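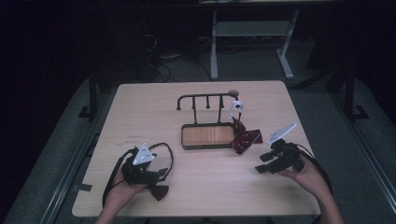 The little stand in use, with the red stripy one clipped on at the right.

Hallway and dressing table, bit by bit

Hello again! I promised Seema Pant I'd put these up before the end of the month, and as it's still November 2021 I'm counting that as a win. She asked what I'd done with all the scarves, ties, ribbons and belts that used to live in the bottom of the wardrobe, and the answer got far too long for a message, so it's a page instead. One picture this time and a lot of notes under it (I've never been able to write just a line).

The stand
Dark metal, with a tray at the bottom that has a light wood-grain base, and a rail held up over it on thin posts. I love the left end, where the rail curls down into a hook. It's such a small thing and it makes the whole stand look a bit like handwriting. The other end just stops in a round knob, a sort of grey-brown, which I rather like as well. Mine came from Hoderholm, the shop in Ollwood next to the old post office, and I'd walked past it in the window all through October before I gave in.

The pegs
Two short ones, hanging down from the underside of the rail between the posts. I thought they'd be useless and now they're the bit I use most. Rings, a bracelet, the spare key for the shed. Anything with a loop, basically. Chains do tangle if you put more than two on the same peg, so my long ones have gone back in their box for now.

The clip
White, with a dark round middle, fixed to the right post just under the knob. I tried pegs from the washing line first and they looked dreadful. Clips are the way to go for anything silky, which slides off a bare rail the minute you turn your back. If yours pinch and leave a mark, fold a scrap of felt over the edge before you close them.

The red one
Dark red with thin light stripes, and so long that it comes down past the side of the tray and out across the table, point and all. I do love that colour against pale wood. A stand this low is never going to suit long things unless you fold them over a couple of times first, and I'm forever forgetting to. Archana Singhal says she rolls hers and stands them in the tray like little buns, which I tried, and they do look sweet, but I can never find the one I want!

The tray
I've tried all sorts in mine. Loose change was a mistake (it breeds). At the moment it's my watch, lip balm and a pair of earrings I keep meaning to mend. I'd say leave a good bit of the base showing, or it turns into the bottom of the wardrobe again with a rail on top.

The tabletop
Pale, fine-grained wood, and I wouldn't put a dark stand on anything else now. I had it on the black chest of drawers for a week and it simply vanished. Do stick some felt pads under the feet if your top scratches easily. A sheet of 84 from the hardware shop will last you until you're very old.

Where everything else went
The belts are on a row of hooks inside the wardrobe door, 9 of them, and the winter scarves are in a Biltia box on the top shelf. Ribbons went into a jar. I gave a whole bag to the school for their craft cupboard and haven't missed a single thing in it, apart from one green velvet one which I think about quite often.

Next up is the coat cupboard, which is 70 cm wide and somehow holds every shoe we've ever owned. Seema wants to see the shelves as well, so I'll do those on the same page if the light's any good.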